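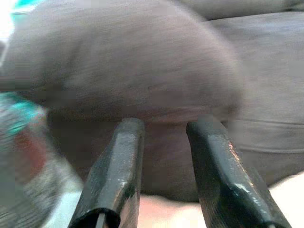
The gripper's view at the sofa station, with both black fingers up under the soft grey-brown fabric.

How to run a "have a go" robot table at your open day

We did our first one in May last year at the Omley workshop and I've been fiddling with the recipe ever since. The latest went out on March 13, 2026, with 118 people through the door, so I thought I'd write down how I set it up (mostly so I stop forgetting the extension lead).

1. Pick one soft job. Cloth is brilliant for this! It squashes, it slides, it never does the same thing twice, and people get properly involved. Hard blocks are dull by comparison.

2. Work on real furniture if you can. A grey padded seat makes a lovely background and visitors get the point straight away: this is tidying up, at home.

3. Put the wrist camera on a big screen. This is the bit I'd fight for. Standing at the side you mostly see the arm's elbow, but on the screen you're right down between the fingertips. Fast moves go blurry, so slow the arm down when a crowd gathers. I run our Kuvik arm at 56 per cent in the settings and it still looks lively.

4. Show the grab in stages. Fingers open, fingers up to the cloth, stop. Ask the kids what they think comes next, then close. I used to rush this and lost half the audience.

5. Tape a line on the floor. Ours is 400 mm beyond the arm's full reach, and one of us stands by the stop button the whole time. No swapping over mid-demo, please.

6. Let visitors drive. We use the Lostari hand controller with the grip force turned right down. Two minutes each, under-tens with a grown-up.

7. Keep a spare of whatever you're picking up. Sticky fingers are a thing (theirs, I mean, the robot's are fine).

The Kazmi stand next door had a much slicker display and I was a bit jealous, but our queue was longer. Next time I'm bringing a second screen and a proper chair for whoever's on the button.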